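Desk & Table Tops FAQ
Drura, Pendville shop. Last updated 5/9/18

Quick answers, more when we get time. Delivery stuff is on the other page.

What's the hole for?
Cables. Lamp cord, charger, whatever. Every Pendel top comes with one, near the back edge. Feed the plug down from above, small end first if you can. No cover included, ask at the counter.
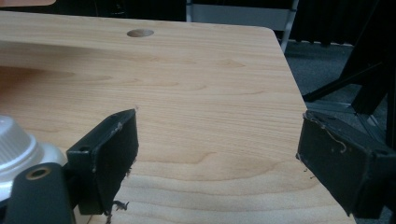

Mine went in with the hole at the front and I didn't notice till the legs were on, writes a customer from Čierny, so do I have to start over? No. Take out the 8 screws, turn the top, put them back. Get someone to hold the other end.

Are the knots and wavy lines a fault?
No, it's wood. Every top is different. We don't swap for grain. Cracks yes, send us a picture.

Can I keep things on it all the time?
Sure. Plastic boxes are fine, lids open or shut, just lift them instead of dragging. Grit under a box is what does the scratching. Small bottles (glue, nail polish, oil) go inside a box, standing up. Wipe the bottoms first. Polish remover will take the finish right off and we can't fix that over the phone.

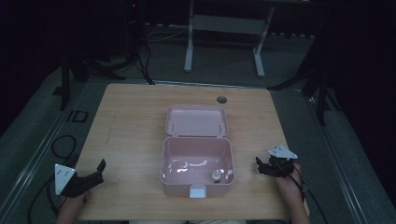 How do I clean it?
Damp cloth, then dry cloth. With the grain. Drop of dish soap if its greasy. No scrub pads, no bleach, no furniture spray, that stuff builds up.

What about marks that won't wipe off?
Depends what it is. Try the soap first and let it dry before you decide anything.
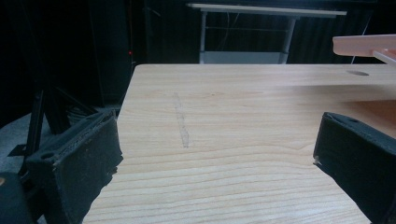
Sanding is the last resort. 400 grit, by hand, light, never a power sander. A faint gray streak running across the grain, front to back, gets the cloth a few times before any paper comes out. If you do sand, go along the grain and do a wider patch then the mark itself or it'll show. Oil after, wait overnight.

Do you sell the oil?
Yes, item 486. One can does a top twice. New batch in October.

Can I cut a second hole?
You can. Ends the warranty tho. Stay well away from the edges.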